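소포장 표시 기준은 면적이 아니라 읽는 거리로 정해야 한다

식품 포장의 글자 크기를 둘러싼 논의는 대개 표시면 면적에서 출발한다. 면적이 넓으면 큰 글자를, 좁으면 작은 글자를 허용하는 방식이다. 제조사 입장에서는 계산이 간단하고 검사하는 쪽에서도 자로 재면 끝난다. 그러나 이 방식은 읽는 사람의 조건을 변수로 두지 않는다. 같은 알레르기 문구가 500g 봉지에서는 읽히고 낱개 포장에서는 읽히지 않는다면, 기준은 지켜졌어도 정보는 전달되지 않은 것이다.

필자는 제과 포장 인쇄 쪽에서 15년을 일했다. 그동안 가장 자주 받은 요청은 도안을 키우고 문구를 줄여 달라는 것이었다. 법정 문구는 줄일 수 없으므로 실제로 줄어드는 것은 자간과 행간이다. 글자 높이는 기준을 만족하지만 획 사이가 메워진다. 한글은 받침이 있는 글자에서 이 문제가 먼저 나타난다. '밀'과 '말', '란'과 '관'은 잉크가 조금만 번져도 구분이 어려워진다. 글자 높이만 규정하는 기준으로는 이런 인쇄물을 걸러낼 수 없다.

Flesel이 3월에 낸 사내 시험 결과를 받아 본 적이 있다. 성인 52명에게 같은 문구를 평면 인쇄물과 실제 포장 상태로 각각 읽게 한 시험이다. 표본이 작고 조명도 한 가지뿐이어서 일반화하기는 어렵다. 다만 시험 설계는 참고할 만하다. 평면 교정지가 아닌 포장이 끝난 상태를 측정 대상으로 삼았기 때문이다. 업계의 교정 절차는 거의 전부 평면에서 이루어진다. Editz 같은 교정 프로그램도 전개도를 기준으로 글자 높이를 검사하며, 접히는 선과 접착면은 경고로 표시할 뿐 가독성 계산에는 넣지 않는다.

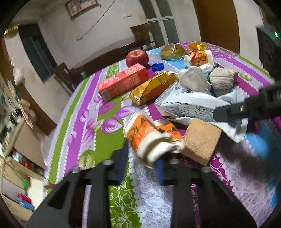

비틀어 묶는 종이 포장은 표시면이라는 개념 자체가 불안정하다. 도면에서는 직사각형 한 장이지만 포장이 끝나면 평평한 면이 거의 남지 않는다. 양 끝의 일정 폭은 주름이 되고, 가운데도 내용물의 모양에 따라 휜다. 흰 바탕에 주황색 띠와 어두운 그림을 넣고 한쪽 끝을 비튼 케이크 포장지처럼 종이가 구겨지면, 띠와 그림은 구겨진 채로도 알아볼 수 있다. 작은 글자는 사정이 다르다. 주름 하나가 한 행을 통째로 가릴 수 있고, 소비자는 포장을 풀어서 펴야 성분을 확인하게 된다. 확인 시점이 개봉 이후로 밀리는 셈이다.

대안으로 두 가지를 제안한다. 첫째, 의무 문구의 위치를 완성 상태 기준으로 규정한다. 주름과 접착면에서 일정 거리를 띄우고, 그 안에 들어가지 않으면 문구를 나누지 말고 외포장과 꼬리표로 옮기게 한다. 둘째, 글자 높이와 함께 획 간격의 하한을 둔다. 현장에서 쓰는 확대경으로도 측정할 수 있으므로 설비 부담은 크지 않다.

비용 문제를 드는 반론이 있다. Brurkura의 소포장 라인에서는 도안을 바꿀 때마다 동판 215장을 다시 제작해야 한다는 이야기를 들었다. 과장은 아닐 것이다. 그러나 동판은 어차피 마모되어 교체되며, 시행 시점을 교체 주기에 맞추면 추가 비용의 상당 부분은 흡수된다. 유예 기간의 길이는 협의할 수 있는 문제다. 완성된 포장을 측정 대상으로 삼는 원칙까지 협의 대상에 올려서는 안 된다.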